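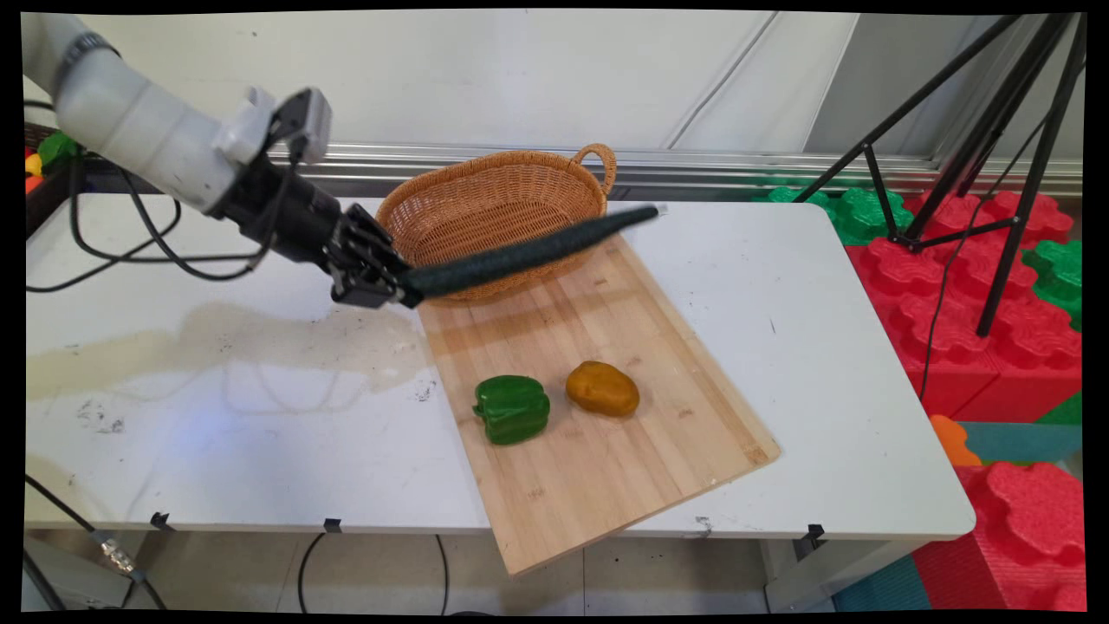 I have now spent two full evenings of my one precious life on cable slack. Jarkik, which is what we call the arm at the Catdale shop, had developed a habit of stopping dead whenever the wrist turned past a certain point, and the error it gave was so vague it might as well have been a horoscope. I checked the mounting bolts. I checked the finger joints, one at a time, with a tiny hex key and a large mug of coffee. Then Rhun Prosser wandered past, looked at the black cables looping around the back of the table and under the arm, and asked if they were supposed to be doing that. They were not. One of them was being tugged at every turn of the wrist, and I had been blaming the software since February.

So, the fix, for anyone with the same setup. Power off. Take the cable run apart back to the base and lay it out again with enough slack for the worst pose you can think of, then add a hand's width because you didn't think of the worst pose. Strap it above the joint, never across it. I used 3 straps. I had bought 8, on the theory that I would drop most of them under the table, and the theory held up nicely.

After that comes the boring part. Re-zero the wrist, open and close the fingers with nothing in them, and go through the slow moves with your palm near the stop button. Gwilliam, who wrote our checklist before he left for Vevham, put "do not skip this" next to that step in capital letters. I skipped it once. The dent in the shelf is still there.

Only then does it get vegetables. I like a cucumber for grip checks: long enough to show any wobble at the far end, cheap enough to ruin, with a skin that tells on you if the fingers close too hard. The pepper is harder, being all lobes and shine, and the potato is a potato. I leave it till last, for morale.

Next job is the grip force table, which still has my handwriting in it and a number I can't read. It's either a 2 or a 7. I'm going with the 2 until something hits the floor.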